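ねどこ掲示板 > 手入れ・掃除 > マットレス本体

スレッド：キルティングの溝にたまる粉、ブラシで掻き出す派はいますか

湿った羊
投稿：2024年5月11日

シーツを全部はがして、ベッドパッドもはがして、マットレス本体と久しぶりに対面しました。一月の大掃除で見なかったことにした相手です。

物はColiaのスプリング。白地で、表面がもこもこした雲みたいなキルティングになっているやつです。店で触ったときは「雲の上で眠れそう」と思いました。今は「雲の谷間に何が沈んでいるか」しか考えられません。

で、その谷間、つまり縫い目に沿った溝のところに、白っぽい粉みたいなものがたまっています。糸くずと皮脂と、たぶん私。何年かぶんの私です。

掃除機（Clevitzの布団用ヘッド）をかけたんですが、山のてっぺんを気持ちよさそうに滑っていくだけで、谷には一切降りてくれません。スキー場のリフトか。

そこで、ブラシで溝を掻き出してから吸う、というのを考えました。ただ、ネットで調べると「ブラシは生地を傷めるので厳禁」と「ブラシなしでは無意味」が同じ熱量で並んでいて、読めば読むほどマットレスに触れなくなります。やっている方、やめた方、どちらの話も聞きたいです。

押入れ三段目
>湿った羊さん
ブラシ派です。洋服ブラシを使っています。馬毛の、スーツに使うやつ。スーツはもう着ないのにブラシだけ現役です。

コツというほどでもないですが、力を入れないこと。溝の粉は固まっているわけじゃなくて、座っているだけなので、声をかければ立ちます。縫い目の線に沿って払って、浮いたところを掃除機。これで十分です。

四隅ゴム伸び太
ブラシ反対派が来ましたよ。

うちは前のマットレスをブラシで殺しました。風呂用の硬いやつで、仇のようにこすった結果、表面が毛羽立って、寝返りのたびにパジャマがひっかかる。マジックテープの片側に寝ているようなものです。しかも毛羽のあいだにさらにほこりがたまるので、掃除をした結果として掃除が増えるという、いい勉強になりました。

マットレスは掃除機だけでいい。溝の粉は溝のものです。

押入れ三段目
>四隅ゴム伸び太さん
風呂用でこすったら布は負けますよ、それはブラシの話じゃなくて風呂用の話では。
たわしで眼鏡を拭いて「眼鏡は拭くな」と言っているように聞こえます。

四隅ゴム伸び太
>押入れ三段目さん
そうやって「正しいブラシなら大丈夫」と言う人が、正しいブラシの正しい硬さを教えてくれたためしがないんですよ。柔らかめ、ってどこから柔らかめなんですか。豆腐ですか。

湿った羊
早速割れていて安心しました。ネットのまとめ記事と同じ割れ方です。

ちなみに家にあるのは、
・靴用の馬毛（靴墨の記憶あり）
・ほうきセットについてきた卓上用
・買ったまま使っていない、何用かわからないブラシ
です。三つ目は袋を捨てたので、本人に聞くしかありません。

軒下の布団
横から失礼。寝具とは関係ない仕事ですが、マットレスの掃除だけは妙に真面目にやっています。人生の他の部分にも回すべき真面目さです。

柔らかめの基準ですが、私は自分の腕の内側でやります。シーツを敷かずに寝られる程度の圧で、腕の内側をすっと払って、赤くなったら却下。くすぐったいだけなら合格。家族に見られると説明が面倒なので、先に済ませておくこと。

それと毛の硬さより、毛の面の広さのほうが効く気がします。細いブラシだと溝の一本に集中して、つい掘るんですよ。幅の広いブラシだと力が散るので掘りたくても掘れない。自制心のない人間は道具に自制してもらうのがいいです。

ぬか床と私
重曹は？　重曹をまいて置いてから吸うやつ。においも取れるとよく書いてありますけど。

四隅ゴム伸び太
粉を取りたい人に粉をまけと。

ぬか床と私
>四隅ゴム伸び太さん
言われてみればそうなんですが、世の中の掃除記事の半分は重曹をまいて終わるので……

軒下の布団
重曹、一度やりました。キルティングが平らな生地ならまだしも、雲型のもこもこには勧めません。溝に入ったぶんが出てこない。うちのは夏になるまで、座るたびにほんのり白い煙が出ました。魔法使いの登場シーンみたいでしたが、やることは着替えだけです。

やるなら溝のない側面か、しみのところにだけ少し。そして掃除機のフィルターがすぐ詰まるので、終わったらフィルターも見てください。

湿った羊
重曹は候補から消しました。引き出しの中で出番を待っていた箱には、鍋のほうに回ってもらいます。

夜更かし係長
みなさん真面目ですね。うちはFandura の敷きパッドを一枚かませて、パッドだけ洗って、マットレス本体は引っ越しまで見ません。見なければ粉はない。

600回くらい寝てますけど元気です。

押入れ三段目
>夜更かし係長さん
寝た回数を数えてるほうが気になります。

夜更かし係長
睡眠アプリが勝手に数えるんですよ。連続記録が途切れると謝ってくるので、途切れさせるほうが気をつかう。

乾いた靴下
係長さんの言うことも半分は当たっていて、パッドを敷いていればそこまで溝にたまらないはずなんですよね。湿った羊さんのところは、パッドは敷いてました？

湿った羊
敷いてました。敷いてましたが、四隅のゴムが伸びていて（四隅ゴム伸び太さんのことではないです）、寝ているあいだに足元のほうへ旅に出るタイプのパッドでした。朝になると足首のあたりで丸まっていて、上半身はほぼ直です。つまり何年も直で寝ていたのと同じです。

溝の粉が枕側に偏っている理由が、今これを書いていてわかりました。

四隅ゴム伸び太
人の名前をそんなところで使わないでください。
でもそのタイプのパッドは本当に旅に出ます。うちのは一度ベッドの下まで行きました。

ぬか床と私
パッドのゴム、手芸店の平ゴムに付け替えると直りますよ。四隅を斜めに渡してある部分だけほどいて、少し短めに縫い直すだけ。ミシンがなければ手縫いでも。見える場所じゃないので、縫い目がどれだけ荒れていても人間関係に響きません。

湿った羊
>ぬか床と私さん
それは掃除より先にやるべきかもしれません。溝をきれいにしても、そこにまた直で寝たら元の谷ですし。

軒下の布団
順番としては、本体を掃除して、風を通して、乾いてからパッド、ですね。うちのやり方を書いておきます。長いので、興味のない方は飛ばしてください。

晴れて風のある日の午前中にやります。シーツとパッドを洗濯機に放り込んで、窓を二方向あけます。マットレスはベッドから下ろさず、壁から少し離して斜めにずらす程度。下ろすと戻すときに腰と家庭の空気が悪くなります。

最初に、何もつけずに掃除機を一度。これは溝のためじゃなく、表面の髪の毛を取るためです。髪の毛が残っているとブラシに巻きついて、巻きついたやつが次の溝に粉を運びます。

次がブラシ。頭のほうから足元へ、いつも同じ向きに。行ったり来たりすると、せっかく出した粉を隣の溝に配って歩くことになります。回覧板じゃないので配らなくていいです。

溝が曲がっているキルティングだと、線に沿わせるのは途中で嫌になります。私は早々にあきらめて、縦に一度、斜めに一度、で済ませています。曲線の半分はどちらかで拾えます。残りは溝のものです（ここだけ伸び太さんに賛成）。

最後に縁。端のぐるっと太くなっている縫い目、あの下にものすごくたまります。上の面より縁のほうがひどい家が多いんじゃないでしょうか。ここは掃除機の隙間ノズルを寝かせて、ゆっくり。

それからもう一度全体に掃除機をかけて、昼過ぎまで放置。

押入れ三段目
縁、わかります。パイピングの下は別の文明です。
うちはそこからピアスのキャッチが出てきました。家族に心当たりを聞いて、一人ずつ「違う」と言われたときの食卓の静けさといったら。

夜更かし係長
>押入れ三段目さん
見なければキャッチはない。

四隅ゴム伸び太
軒下さんの手順、ブラシのところ以外はほぼ私と同じでした。悔しいです。

ただ、向きを揃えるというのは一理あるかもしれない。私が殺したマットレスは、円を描くようにこすってました。車のワックスがけの動きで。

軒下の布団
>四隅ゴム伸び太さん
円は毛羽立ちますね。布にとっては全方向から叱られているようなものなので。

乾いた靴下
ブラシの値段の話もしていいですか。Hứaっていう雑貨の店で、寝具用と書いてあるブラシが3000円だったんですよ。柄がオリーブだか何だかで、麻の袋に入っていて、説明カードに「眠りの前の小さな儀式に」とある。

儀式をする体力があったら寝ます。

で、隣の棚に、見た目がほぼ同じ毛のデスク用ブラシがあって、そっちは600円でした。麻袋がつかないだけ。店の中でしばらく往復して、何も買わずに帰りました。どっちがいいんでしょう。

押入れ三段目
600円のほう。差額は麻袋代です。

ぬか床と私
麻袋、じゃがいもを入れるのにちょうどいいんですけどね……

四隅ゴム伸び太
差額でゴムを買ってパッドを直すのがいちばん賢い。ブラシは要らない。

湿った羊
報告です。軒下さんの腕の内側テスト、三本ともやりました。

靴用の馬毛は肌当たりは合格でしたが、腕にうっすら黒い筋が残ったので失格。白いマットレスに靴墨の線を引いたら、粉のほうがましだったと一生言い続けることになります。
卓上用は赤くなって失格。お前、今まで机に何をしていたんだ。
残ったのが、何用かわからないブラシです。青い柄で、頭が白くて、毛は灰色がかった青。毛の幅が広いので、軒下さんの言う「掘りたくても掘れない」型だと思います。腕の内側はくすぐったいだけでした。素性不明のまま採用です。

まず目立たない足元の隅で試して、いけそうなら枕側へ進軍します。

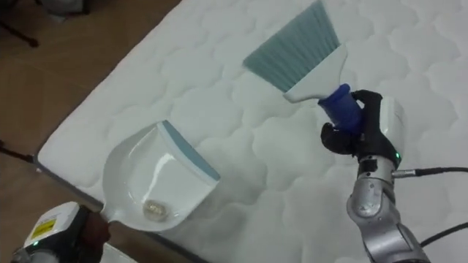

で、足元の隅からやってみた結果ですが、溝の粉はちゃんと起きてきました。押入れさんの「座っているだけ」は本当で、押しつけるより、毛先が触れるか触れないかで払ったほうがよく出ます。最初は力を入れていて、毛が寝てしまって溝の上を素通りしていました。Clevitzのヘッドと同じ失敗を手作業で再現したことになります。

枕側は一度では終わりませんでした。払って、吸って、もう一度払ったらまた出てくる。源泉かけ流しです。三周目で、これは粉ではなく自分の問題だという気がしてきたのでやめました。

毛羽立ちは今のところ見当たりません。伸び太さん、油断はしていません。

四隅ゴム伸び太
>湿った羊さん
毛羽は忘れたころに来ます。半年後に黒い服で寝転んでみてください。白い糸くずがついていたら、それが私からの便りです。

押入れ三段目
呪いをかけるんじゃない。

でも三周でやめたのは正しいと思います。全部取ろうとするとまず間違いなく力が入るので。私は「前よりまし」まで行ったら掃除機を片付けることにしています。

軒下の布団
おつかれさまでした。縁はどうでした？

湿った羊
>軒下の布団さん
縁は……別の文明でした。

上の面は粉でしたが、縁の下は層でした。掘り進めると柔らかいフェルト状のものが紐のように出てきて、途中から少し楽しくなったことを白状します。隙間ノズルだけだと層が動かないので、ブラシの角で軽く浮かせてから吸いました。これは反則ですか。

軒下の布団
>湿った羊さん
角はうちもたまにやります。縁の太いところは生地が丈夫なので、表面ほど神経質にならなくていいかと。ただ縫い糸に毛がひっかかったら無理に引かないこと。糸が一本浮くと、見るたびに切りたくなって、切ると終わります。

乾いた靴下
糸が浮いてるの、切りたくなりますよね。セーターで何度も学んだはずなのに。

ぬか床と私
切らずに、針で裏へ押しこむといいですよ。マットレスは裏がないので、まあ、横へ。

夜更かし係長
読んでいたら気になって、ついにFandura をめくりました。

閉じました。

押入れ三段目
係長……

夜更かし係長
溝というか、うちのは溝がないんですよ。のっぺりしたウレタンにカバーがついている型で。だから安心していたのに、ファスナーのところに何かの集落がありました。カバーは洗えると書いてあるのに、外したら戻せなくなりそうで外せません。

乾いた靴下
>夜更かし係長さん
外せますが、戻せません。経験者です。
ウレタンは縦に半分に折って、折ったままカバーに頭から突っ込んで、中で開かせるといいですよ。二人いるともっといいですが、二人いると途中で必ず「そっち引っ張って」「引っ張ってる」の会話が始まります。

夜更かし係長
ありがとうございます。一人なので、自分に「引っ張ってる」と言いながらやります。

軒下の布団
ウレタンの方は、本体を日に当てないでくださいね。カバーだけ干して、中身は風通しのいい日陰に立てる。スプリングのほうは多少日が入る部屋でもいいですが、私は窓ぎわにくっつけるのは避けています。白地は焼けると片側だけ黄ばんで、向きを変えたときに前世が見えるので。

ぬか床と私
向きを変えるって、みなさん本当にやってますか？　頭と足を入れ替えるやつ。説明書には書いてありますけど。

四隅ゴム伸び太
やってません。

押入れ三段目
やってません。

軒下の布団
やってますが、入れ替えた日の夜は決まって寝つきが悪いです。足のへこみに頭を置いている感じがして。

湿った羊
ちょうど斜めにずらしたところなので、ついでに回そうとして、部屋の中で詰まりました。対角線の長さというものを甘く見ていました。今は部屋を斜めに横切ったまま止まっています。トイレに行くにはマットレスを越える必要があります。

乾いた靴下
登山じゃないですか。雲の上の。

湿った羊
うまいこと言われても部屋は広くなりません。

一度ベッドの足元側へ引いて、立てて回すしかなさそうです。立てるとなると、裏面も見えてしまいますね。裏面のことは考えていませんでした。

夜更かし係長
見なければ裏はない。

四隅ゴム伸び太
>湿った羊さん
立てるなら床に毛布を一枚敷いてからのほうがいいです。角だけで立つので、フローリングだと滑るし、床にも筋がつく。これはブラシと関係なく信じてください。うちの寝室にはその筋が、9年ものとして保存されています。

湿った羊
>四隅ゴム伸び太さん
ブラシ反対派からいちばん実用的な助言をもらってしまいました。毛布、敷きました。

回りました。裏は無地でした。たまる溝がないのできれいなものです。何も考えずにこっちを上にして寝たい誘惑がありますが、タグに「こちらの面には寝ないでください」と書いてあります。じゃあきれいなのは当たり前だ。

ぬか床と私
寝なければ汚れない、という係長の教えの完成形ですね。

夜更かし係長
弟子入りはいつでも受け付けています。カバー、片側だけ入りました。今日はこの状態で寝ます。

押入れ三段目
半分入ってるなら上半身は保護されてるからいいのでは。

湿った羊
あとは窓をあけて置いておきます。夕方になったらパッドを戻します。平ゴムは黒と白しか家になくて、黒でやりました。白いパッドに黒い四隅で、喪中のお知らせみたいになっています。

ブラシについては、抜け毛がないかもう少し使ってから書きにきます。それと例の三本目、柄の端をよく見たら値札をはがした糊の跡だけが残っていました。何用かは引き続き不明です。ご存じの方がいたら、あまりひどい用途だった場合だけ黙っていてください。

乾いた靴下
（黙っています）

湿った羊
>乾いた靴下さん
えっ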